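Journal de campagne

Septembre, 18 h 40
Par Bushra Virk, responsable de la collecte, programme Gilla

La séance de ce jour s'est tenue au domicile d'une famille participante, conformément à la convention signée au printemps entre Trenstead et le réseau de foyers partenaires. L'installation était achevée à 9 h 15. M. Jailson Miranda assurait la manipulation, M. Sotiris Psarras le contrôle des enregistrements, et j'ai tenu moi-même le registre. M. Živko Vukadinović, retenu à Mendonça par la réception du nouveau serveur, nous a rejoints par téléphone en fin de matinée.

L'objet de la journée était la tâche dite de rangement souple : saisir des articles sans forme fixe, les déplacer, les regrouper. Le modèle actuel se comporte correctement avec les boîtes et les flacons. Il échoue encore trop souvent dès que la matière se plie sous les doigts de la pince, et le comité technique a demandé que cette famille d'objets soit renforcée avant tout nouvel entraînement. L'objectif fixé pour la campagne est de 1 771 démonstrations retenues, tous foyers confondus. Nous avons enregistré aujourd'hui 90 épisodes, dont 74 ont été validés à la première lecture. Les autres seront revus par M. Psarras, qui se montre plus sévère que moi sur la question des reprises de prise.

Il a été convenu, dès l'arrivée, de ne pas modifier l'aménagement de la pièce. Cette règle figure au protocole depuis la deuxième version et je continue de la juger fondée. Les premières campagnes, menées en atelier sur des plans de travail gris et nus, avaient produit des données très propres et un modèle que la moindre nappe à motifs mettait en difficulté. Les membres de la famille ont vaqué à leurs occupations dans les pièces voisines. La maîtresse de maison nous a proposé du thé à deux reprises, et la seconde fois nous avons accepté.

Les épisodes du matin ont porté sur les sachets et les filets. M. Miranda travaille lentement, ce que je lui ai demandé, et annonce à voix haute le début et la fin de chaque geste afin de faciliter le découpage ultérieur. Vers 11 heures, nous avons introduit l'objet jaune spongieux, dont la surface poreuse nous intéresse pour l'étude de la compression. La nappe à kakis a compliqué la tâche plus que prévu ; c'est un cas que nous recherchions depuis longtemps.
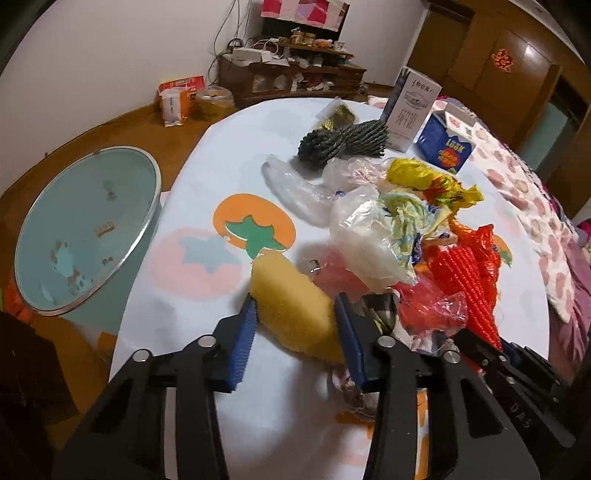
Séance de rangement souple : l'objet jaune entre les patins bleus de la pince, à côté des sacs et des filets.

M. Psarras a relevé à ce propos une difficulté d'annotation qu'il convient de consigner. Lorsque plusieurs sacs translucides se chevauchent, deux annotateurs ne tracent pas la même limite entre eux, et le guide en vigueur ne tranche pas. Nous avons provisoirement retenu la règle suivante : tout amas dont les éléments ne peuvent être séparés à l'œil reçoit une étiquette unique, et l'étiquette n'est divisée qu'à partir du moment où la pince en isole une partie. La proposition sera soumise à M. Vukadinović. Je m'attends à une objection de sa part, car elle l'obligera à reprendre une portion du jeu précédent.

L'après-midi a été moins régulier. L'horloge de l'une des pinces s'est décalée après la pause et il a fallu relancer la synchronisation, puis refaire l'étalonnage d'ouverture des mors. Nous y avons perdu quarante minutes. J'ai décidé d'écarter l'épisode en cours au moment de l'incident, malgré l'avis de M. Miranda, qui l'estimait récupérable. Il avait peut-être raison. Je préfère cependant un lot plus court à un lot dont il faudrait ensuite justifier chaque ligne.

Une remarque, enfin, sur la fatigue de l'opérateur. En fin de séance, les trajectoires se raccourcissent et les approches deviennent presque identiques d'un épisode à l'autre. Cette uniformité appauvrit les exemples. Je proposerai que les démonstrateurs alternent désormais toutes les deux heures, et que l'ordre des objets soit tiré au sort par le logiciel Lornulus, qui le permet déjà sans que nous en ayons fait usage.

Le transfert des fichiers est en cours au moment où j'écris. M. Abdelilah Fawzy en vérifiera l'intégrité demain matin et me transmettra la liste des épisodes incomplets, s'il y en a. Il reste à rédiger la lettre de remerciement à la famille et à confirmer l'adresse du foyer suivant, dont la cuisine, d'après la fiche de visite, est fort étroite.

302 lectures · 4 commentaires · 7 partages

À lire également dans le journal
Étalonner deux pinces avant une séance à domicile
Guide d'annotation : ce qui change dans la troisième version
Visite des locaux de Mendonça
Compte rendu de la campagne de printemps
Recruter et former les démonstrateurs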